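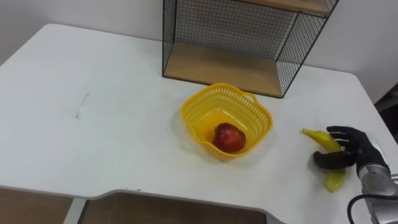
Incident: Box office totals for Ruppert not updating
System: Trestik Reporting
Opened: Monday, April 27, 2020
Assigned to: Marilou Policarpio, Distributor Support
Priority: 2
Status: Awaiting client confirmation

Dastance advises that cumulative grosses for the feature Ruppert have not changed since the October re-release. Daily returns from 130 screens are accepted without error, but the title summary does not include them.

Log
Re-release was registered under a second title code. Returns are posting to that code.
Codes merged in the test environment. Totals reconcile except for the Tasora theatres, which report in US dollars.
Currency setting corrected for Tasora. Merge applied to the live catalogue.
Up to 270 duplicate entries flagged for review. Client is asked not to resubmit returns until the review is complete.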